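Section 4: Your First Living Room Reset

By now your Wullex home care set is unpacked and the wall chart is up. Time for the good part! The living room is where a reset pays off fastest, and a formal room with a big patterned rug is a wonderful place to learn. Set the kit timer for 22 minutes. You may well finish early.

Before you start

You will need:
- the small wastebasket from the kit
- one liner from roll 3635
- the dry dusting cloth (the soft one, with the stitched edge)
- the upholstery brush

Note: The wastebasket holds light, dry litter only. Take cups and food to the kitchen first.

4.1 Picking up

1. Open the curtains. Daylight coming in low across a rug shows up scraps you would walk right past in the evening.

2. Fit the liner and fold the top edge out over the rim. Push the bottom down with your fist so the bag sits flat inside.

3. Put the wastebasket on the rug near the coffee table. You'll be working outward from there and coming back to it often.

4. Walk the rug slowly, one strip at a time. Floral rugs are champions at hiding things - red bits vanish into the red flowers, and pale paper disappears into the cream parts - so look at each strip from both ends.

5. Pick up paper by hand. Don't leave it for the vacuum.
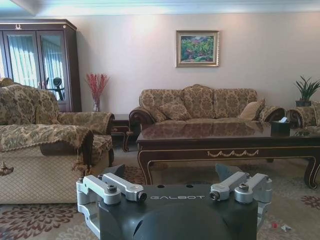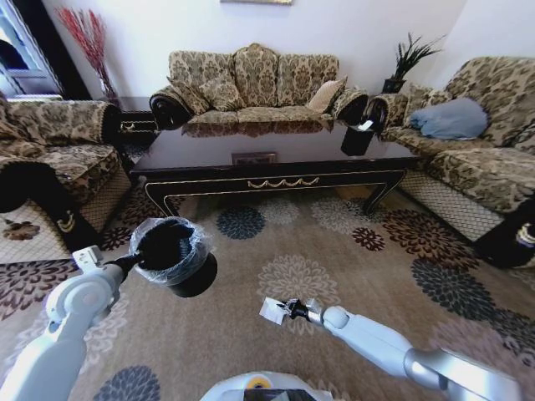
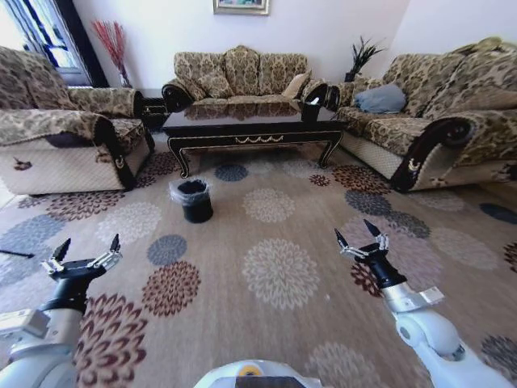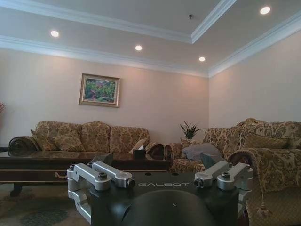 6. Check under the front edge of each sofa and armchair. If your furniture has a fabric skirt, lift it gently with the back of your hand and have a look behind.

7. Tie off the liner and carry it out before you go on to the cushions.

CAUTION: Small items on the floor may be earring backs, screws or game pieces. Drop anything you can't name into a saucer and sort it out later.

4.2 Cushions and upholstery

8. Take off the throw pillows and give each one a good shake, outdoors if you can.

9. Brush the seats from back to front, always in the same direction. Damask and brocade look so much richer when the threads all lie one way!

10. Put the pillows back. We like a matching pillow at one end and a plain one at the other, but this is your room, so play with it.

CAUTION: Keep the brush away from fringe and carved trim. The bristles can snag.

4.3 The coffee table

11. Clear the top completely, tissue box included.

12. Fold the dry cloth in four and wipe with long, light strokes. Glossy tops show every swirl, so go end to end and save circles for the window glass.

13. Wipe the edges and legs last, then turn the cloth to a clean side for any brass pulls.

Note: Never spray polish straight onto a glossy surface. Put a little on the cloth, wait 30 seconds, then wipe.

If the rug still looks dull after vacuuming, try the two-pass method in Section 6. Our testers in Reno, where the dust is really something, swear by it. Replacement liners come in packs of 13 and fit the Rikstead basket too.

Next: Section 5, Display Cabinets and Glass Doors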